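轨迹处理与回放软件 启用前检查表（带批注）

项目：Redelero 桌面操作
被检查的软件：Plitard（轨迹提取与对齐），Rudden（机械臂控制与回放）
构建编号：3329
地点：Essien 楼，操作间
检查日期：2023年10月24日
检查人：Esi Zakaria
复核人：Tetteh Zakaria

填写说明

每一项的结果只可以写：通过、有条件通过、不通过、未检查。请不要写“基本可以”或者“应该没问题”。批注写在项目的下面，写批注的人请署名。中文不是我的母语，如果某一句话的意思不清楚，请先问我，再签字。（Esi）

从七月的版本开始，本表把软件的检查和机械的检查分开。螺丝、电缆、夹爪垫的磨损在机械表里，本表不重复。

一、版本与配置

1.1 构建编号与发布记录一致。
结果：通过
批注（Esi）：在 Plitard 和 Rudden 的启动信息里都看到了相同的编号。

1.2 配置文件只有一份，放在项目目录，不在个人目录。
结果：有条件通过
批注（Esi）：我在操作账户下面发现一份旧的配置。程序现在不读它，但是如果项目目录的文件丢失，程序会安静地去读旧的那一份，没有任何提示。这种行为我认为很危险。旧文件已经改名，没有删除。
批注（Tetteh）：同意。请在下个版本取消这个备用路径。找不到配置的时候，程序应该停止。

1.3 配置里的长度单位是米，角度单位是弧度，时间单位是毫秒。
结果：通过
批注（Esi）：桌面高度那一行的注释写的是厘米，数值却是米。注释已改。

1.4 夹爪型号与标定文件对应。
结果：通过
批注（Esi）：我们有不同颜色的软指垫。标定文件的名字里现在写明颜色，以前只写日期，很容易拿错。

二、急停、看门狗与恢复

2.1 按下急停以后，Rudden 进入“锁定”状态，不接受新的轨迹。
结果：通过
批注（Esi）：在空闲时、在回放中、在回零过程中各做一次，都进入锁定。

2.2 急停解除以后，软件不自动继续。
结果：通过
批注（Esi）：必须由人在界面上确认，再选择从头开始。“从断点继续”的按钮已经变成灰色，我按了它，没有反应，这是正确的。

2.3 通信中断时，看门狗在设定时间内停止运动。设定值为 600 毫秒。
结果：有条件通过
批注（Esi）：拔掉网线时，停止正常。但是用软件的方法让发送进程暂停时，停止的时间比设定值长。我怀疑缓冲区里还有旧的指令，控制器把它们先执行完。
批注（Tetteh）：你怀疑得对。缓冲区的长度应当算进看门狗的时间。在改好以前，回放速度请用低速档，检查人不可以提高。

2.4 看门狗触发后，日志里有原因和时间。
结果：通过

2.5 断电再上电以后，夹爪的软件状态是“未知”，不是“张开”。
结果：不通过
批注（Esi）：上电以后界面显示“张开”，可是当时我没有让它读过位置。如果夹爪里面还夹着瓶子，这个显示是错误的，规划也会用错误的宽度。请在上电以后先读实际宽度，读到以前显示“未知”。
批注（Tetteh）：已登记为必须修改。没有修改以前，每次上电由人用眼睛确认。

三、运动限值

3.1 工作区的边界小于桌面的实际边界。
结果：通过
批注（Esi）：后侧的边界离背景布比较近。布有褶皱，往前面会鼓出来一些，所以我把后侧边界再往里移了一点。

3.2 末端速度和加速度的限值在控制器里执行，不只在界面里执行。
结果：通过
批注（Esi）：我绕过界面，用命令行发了一个超过限值的请求，控制器拒绝，并且给出清楚的错误信息。

3.3 人手演示得到的轨迹，在回放以前要经过速度检查。
结果：通过
批注（Esi）：人拿着夹爪的时候动作有时很快，特别是把手收回来的那一段。Plitard 现在会把整条轨迹放慢，以前它只放慢超速的一小段，结果动作的节奏很奇怪，夹爪的开合也对不上。

3.4 夹持力按物体类别设置，类别不明时用最小的一档。
结果：通过
批注（Tetteh）：玻璃瓶和塑料瓶请不要放在同一个类别。名字都叫“瓶”，但是软件需要的力不一样。
批注（Esi）：已经分开。

四、感知：标记、视野与背景

4.1 夹爪上左右两个方形标记都可以检测，丢失时不使用上一帧的宽度。
结果：有条件通过
批注（Esi）：标记在视野的下面部分，检测一般很稳定。丢失的时候，程序确实写入“无效”。可是后面的插值程序又把“无效”补上了，所以最后的文件里看不出来哪里丢失过。请增加一列，保存原来的状态。

4.2 鱼眼镜头的去畸变参数与镜头一致。
结果：通过
批注（Esi）：我用桌子的后边线来检查。原始画面里它是弯的，去畸变以后应该是直的。靠近黑色圆边的地方仍然有一点弯，这个区域不用于位姿估计，可以接受。

4.3 位姿跟踪在黑色背景布前不丢失。
结果：有条件通过
批注（Esi）：黑布上面可以用的特征很少。跟踪主要依靠布上的彩色字母和桌上的东西。当夹爪离布很近时，特征点数下降得很快。Plitard 会报警告，但是警告只在终端里，操作人看的是另外一个窗口。
批注（Tetteh）：把警告放到操作窗口里，用文字，不要只用颜色。

4.4 同一场景里出现另一个夹爪时，软件不把它的标记当作自己的标记。
结果：有条件通过
批注（Esi）：两个夹爪互相可以看见。现在的程序用标记的编号和画面中的区域两个条件一起判断。我把区域条件关掉做试验，有错认的情况。区域条件以后不允许在界面里关闭。

4.5 动态遮罩盖住人的手臂和另一个夹爪，遮住的部分不参加位姿估计。
结果：通过
批注（Esi）：遮罩的边缘有时太紧，垂下来的黑色电缆没有盖进去。电缆会动，所以也要盖。我把遮罩放大了一圈，再试时正常。

4.6 透明物体单独检查，不用深度估计的结果直接决定抓取宽度。
结果：有条件通过
批注（Esi）：第一张是透明玻璃瓶，瓶口开着，瓶里有浑浊的水，隔着玻璃还可以看见后面的蓝布。分割程序把蓝色的那一块从瓶子里分了出去，得到的瓶子轮廓缺了中间。第二张里，右侧的另一个夹爪夹着一个透明塑料瓶，瓶身大致是横的，程序只找到橙色的标签。两种情况都要人工核对轮廓，然后才可以进入规划。

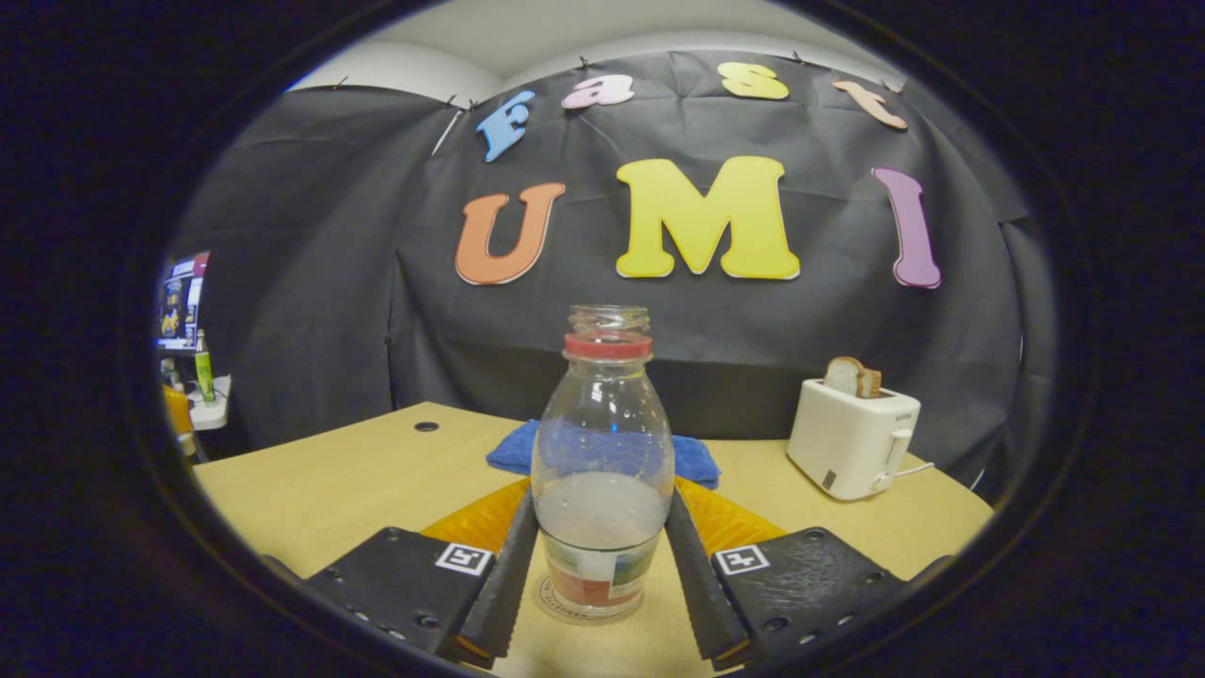
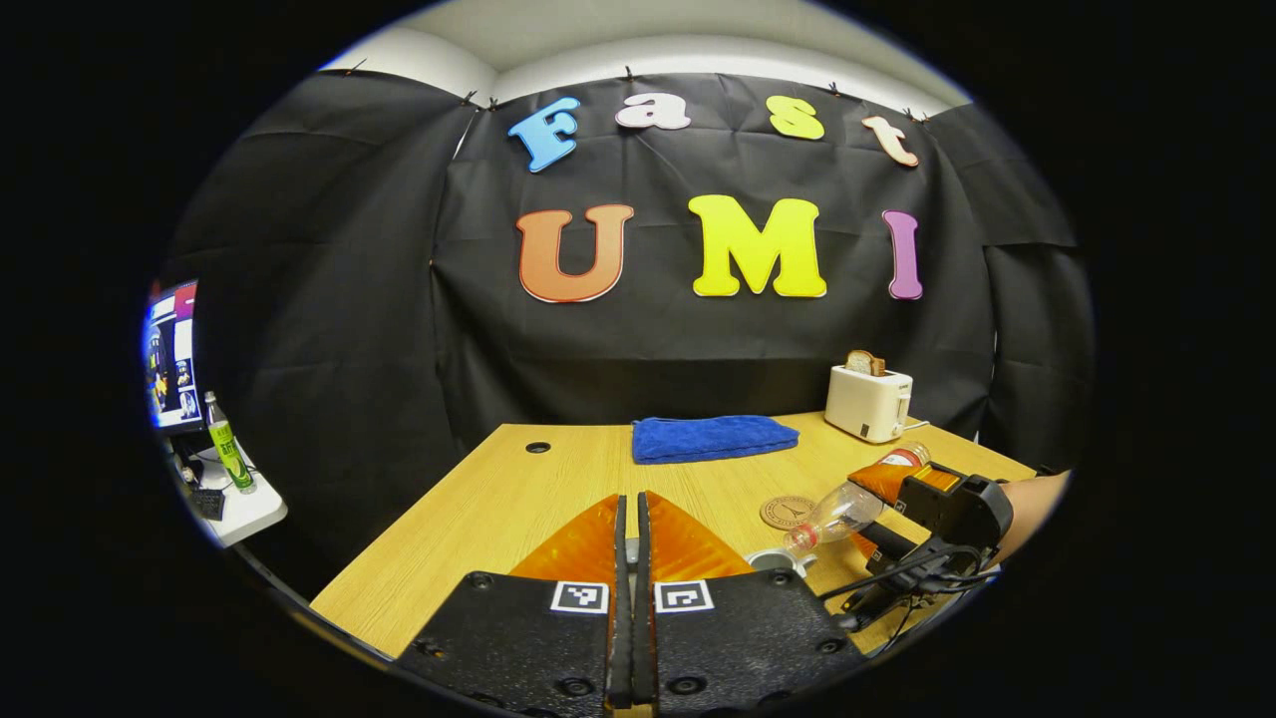 五、场景登记与碰撞模型

5.1 桌上每一个物体在碰撞模型里都有对应的形状，或者写明“忽略”。
结果：有条件通过
批注（Esi）：烤面包机登记为长方体。面包片高出机身，长方体的高度原来只到机身，现在高度已经增加。蓝色的布登记为“忽略”，夹爪可以碰到它。小白杯要登记，不能忽略。

5.2 物体的位置改变以后，旧的碰撞模型自动失效。
结果：不通过
批注（Esi）：我移动了烤面包机，没有重新扫描，然后请求规划。程序接受了，用的是旧位置。界面上没有显示模型是什么时候建立的。这一项我认为是今天最严重的问题。
批注（Tetteh）：同意，严重程度改为最高。临时办法：每次开始以前重新扫描，并且在操作记录里写时间。没有时间，不可以回放。

5.3 细长的东西（电线、电缆）有禁止区域。
结果：有条件通过
批注（Esi）：面包机的白色电源线在桌子右后方。碰撞模型不认识线，所以我手工画了一个盒子。盒子比较大，规划在那一边会绕路，可以接受。

5.4 桌面左后方的圆孔不影响平面拟合。
结果：通过
批注（Esi）：以前的版本会在孔的位置产生一个很深的点，平面就会倾斜。现在先去掉离群点，再拟合。

5.5 放置目标不可以落在禁止区域里。
结果：通过

六、时间对齐

6.1 所有设备使用同一个时钟源。
结果：通过

6.2 两个夹爪的画面之间，时间差不超过 3 帧。
结果：通过
批注（Esi）：开始录制的时候差别最大，以后变小。我建议把开头的一小段去掉，不用于训练。Tetteh 认为去掉开头会丢失夹爪的初始位置。我们同意先保留原文件，只在导出的时候去掉，初始位置另外保存。

6.3 丢帧时，文件里写明丢帧，不复制前一帧来代替。
结果：通过
批注（Esi）：播放器为了看起来流畅，会复制前一帧。这个只在显示时发生，我检查了保存的文件，文件里没有。

6.4 夹爪宽度的曲线与画面里的开合一致。
结果：有条件通过
批注（Esi）：我抽查了一部分，宽度曲线比画面稍微晚。晚的量每次一样，可以用常数修正。请把这个常数写在标定文件里，不要写在代码里。

七、数据检查与导出

7.1 全部片段可以打开，长度与索引一致。
结果：通过
批注（Esi）：本批大约 134 个片段。我写“大约”，是因为有一个片段在索引里出现两次，名字不同，内容相同，我还不能确定哪一个名字是正确的。确定以前，两个都不导出。

7.2 每个片段有任务名称，名称来自固定的列表。
结果：有条件通过
批注（Esi）：操作人可以自由输入，所以出现“倒水”“倒水2”“倒水新”。请改成选择列表。
批注（Tetteh）：旧的名称由我来整理，请不要自动替换。

7.3 失败的片段有“失败”标签，并且保留。
结果：通过

7.4 画面里有人的部分时，检查是否出现脸或者屏幕上的个人信息。
结果：有条件通过
批注（Esi）：手臂可以出现。背景布的左边能看到旁边工作区的显示器。屏幕上的窗口在导出以前要模糊处理，目前是手工做的。较好的办法是在软件里设一个固定的遮挡区域，但是夹爪会移动，所以区域也必须跟着移动。我还没有好的方案。

7.5 导出后的文件有校验值。
结果：通过

八、操作界面与日志

8.1 “开始录制”和“开始回放”两个按钮不可以相邻。
结果：通过
批注（Esi）：它们现在在不同的页面。

8.2 错误信息使用操作人可以读懂的语言，并给出下一步。
结果：不通过
批注（Esi）：例如“求解器返回非零”。我自己能明白，新来的同事不能明白。请写成：“规划没有成功，机械臂没有移动，请检查目标位置。”另外，中文和英文的错误信息意思有时不同，请以英文为准修改中文，我愿意帮助校对。
批注（Tetteh）：你的中文没有问题，请直接改。

8.3 日志在磁盘快满时提前警告。
结果：未检查
批注（Esi）：没有合适的测试磁盘，我不想把正在使用的磁盘写满。下次检查时做。

8.4 修改限值需要两个人确认，日志记录两个人的名字。
结果：通过

九、未完成事项

2.3 看门狗时间应包括缓冲区。负责：Tetteh Zakaria。
2.5 上电后的夹爪状态。负责：Tetteh Zakaria。必须修改。
4.1 增加标记丢失状态的一列。负责：Esi Zakaria。
4.3 跟踪警告移到操作窗口。负责：Esi Zakaria。
5.2 碰撞模型失效机制。负责：Tetteh Zakaria。最高优先。
7.2 任务名称列表与旧名称整理。负责：Tetteh Zakaria。
8.2 错误信息改写。负责：Esi Zakaria。
8.3 磁盘警告测试。负责：Esi Zakaria。

总体结论：录制功能可以使用。回放功能在 2.5 和 5.2 修改以前，只允许低速，操作人的手必须放在急停旁边，一个人不可以单独操作。

检查人签字：Esi Zakaria
复核人签字：Tetteh Zakaria

复核人补充：4.6 的人工核对，请在操作记录里写核对人的名字，只打勾不算完成。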